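T-Shirt Folding FAQ: the questions you keep sending me

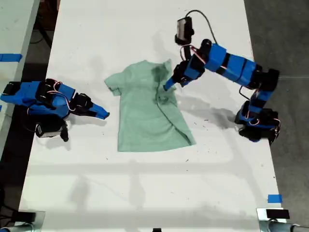 Mint green tee on the white table, right side partly folded in.

Hi, I'm Manon Cloutier and I fold a lot of T-shirts. After my last laundry post I got 31 comments, mostly the same handful of questions, so I'm putting my answers on one page where I can find them again!

Do I really need a table?
No, but I'd never go back. I folded on the bed for years and the mattress sinks wherever you lean on it, so the hems never lined up. Any flat, smooth surface at hip height is great (kitchen counter, desk, top of the dryer).

Face up or face down?
Face down if you want the front showing when you're done. I forget this all the time with plain shirts and nothing terrible happens.

Which side goes first?
Whichever you like. Bring one side in toward the middle, lay the sleeve back on itself, then do the other side the same way. After that, fold the hem up toward the collar, and then once more if your drawer is shallow.

Why does my fold come out slanted?
You're probably pulling more at the shoulder than at the hem. The crease then runs on a diagonal from the collar down to the bottom corner. Open it back up, pinch the shoulder and the hem on the same line, and move both together.

The collar keeps bunching up on me. Help?
Mine too, especially on soft old cotton! Smooth it with a flat palm, from the neck out to each shoulder, before you fold anything.

Can I fold a shirt that's still a little damp?
Please don't. Feel the collar and the armpits, they're always last to dry. I hang mine over a chair for another hour.

Do you use a folding board?
I had one from Zoltis and gave it to my sister. It made every shirt the same width, which she loves, but my drawers are all different sizes.

How many fit in one drawer?
14 of mine, standing up on edge. Thick ones take more room, so try it with yours before you buy dividers.

Last updated April 25, 2019. Sweater questions are on the other page.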